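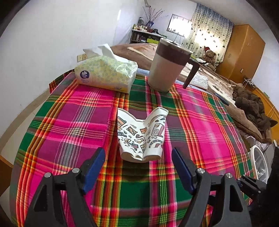 La Jornada de puertas abiertas de Prastodby fue una demostración pública de manipulación robótica doméstica organizada por la empresa Clutum el 20 de enero, sábado, en la localidad del mismo nombre. Se presentó como la primera ocasión en que el público podía ver de cerca el sistema Hurkance, un conjunto de programas destinado a que un brazo con pinza de dos dedos recoja objetos corrientes de una casa. El acto es recordado sobre todo por la discusión posterior acerca de lo que se había demostrado en él, asunto sobre el que la empresa y sus críticos siguen sin coincidir.

Antecedentes

Clutum había anunciado Hurkance en agosto del año anterior, con un comunicado que hablaba de autonomía «en cualquier habitación». El comunicado no incluía datos de ensayo ni describía el equipo empleado. La compañía sostenía que su método, basado en recoger ejemplos con una pinza manejada a mano por una persona y entrenar después el control del brazo con esas grabaciones, reducía el coste de preparación frente a la teleoperación convencional. El procedimiento no era nuevo en el sector, y Clutum tampoco aclaró qué parte de él consideraba propia.

Según el folleto repartido en la jornada, el conjunto de entrenamiento constaba de 2648 grabaciones de tareas breves: recoger un vaso de papel, apartar un envoltorio, acercar una taza, doblar un paño pequeño. El folleto no indicaba cuántas viviendas se habían utilizado ni cuántas personas habían intervenido, dos cifras que permitirían juzgar la variedad del material mejor que el total.

Desarrollo de la jornada

El programa constaba de 4 bloques. El primero fue una charla introductoria en la que se proyectaron vídeos acelerados, sin que la velocidad de reproducción figurase en pantalla. En el segundo, los asistentes pudieron sostener una pinza de mano y practicar el agarre de objetos ligeros. Esta parte recibió los comentarios más favorables, aunque lo que en ella se veía era la destreza de los visitantes y no la del sistema.

El tercer bloque, anunciado como «demostración autónoma», consistió en la retirada de objetos de una mesa por un brazo fijo. Clutum informó de 100 intentos a lo largo del día, de los cuales 62 se dieron por logrados. La definición de logro no se hizo pública hasta la semana siguiente: se contaba como tal cualquier intento en el que el objeto dejara de tocar la mesa, con independencia de dónde terminase. Con ese criterio, un vaso levantado y soltado en el suelo cuenta igual que uno depositado en su recipiente.

El último bloque fue un turno de preguntas. Las relativas al precio y al calendario comercial quedaron sin respuesta. A la pregunta de si un operador podía intervenir durante los intentos, la empresa contestó que existía «supervisión de seguridad» – fórmula que no aclara si hubo correcciones a distancia.

Dificultades técnicas

El vaso de papel aplastado se convirtió en el objeto más comentado de la jornada. Un vaso entero ofrece una forma previsible, pero uno arrugado presenta pliegues distintos en cada ejemplar y apenas altura por la que cerrarse, de modo que la pinza debe aproximarse casi al ras de la superficie. Los manteles estampados añaden otro problema, ya que los contornos de un objeto con dibujos se confunden con facilidad sobre un fondo de colores vivos. Clutum afirmó que Hurkance resolvía ambos casos, si bien no separó los resultados por tipo de objeto ni por fondo, y la afirmación no puede comprobarse con lo publicado.

Tampoco se ofreció una comparación con otros métodos en las mismas condiciones. Los objetos del tercer bloque fueron elegidos por la organización, y la petición de algunos asistentes de colocar los suyos propios fue rechazada por motivos de horario.

Recepción

El boletín técnico Oláh publicó la crónica más extensa. Reconocía la utilidad de la pinza de mano como instrumento para reunir ejemplos en viviendas habitadas, con su desorden habitual, y ponía en duda casi todo lo demás. Su principal objeción era que la jornada mezclaba dos asuntos distintos, la recogida de datos por personas y la ejecución por una máquina, de manera que la soltura de la primera se atribuía sin más a la segunda.

Clutum respondió con una nota en la que calificaba la crónica de parcial y prometía un informe detallado. El texto difundido más tarde con ese título repetía las cifras del folleto y añadía la definición de logro ya mencionada, pero no las grabaciones de los intentos fallidos. La empresa ha descrito desde entonces la jornada como una «validación en condiciones reales», expresión que Oláh recoge siempre entre comillas.

No consta que se haya celebrado una segunda edición.

Categorías: Robótica doméstica | Demostraciones tecnológicas | Manipulación robótica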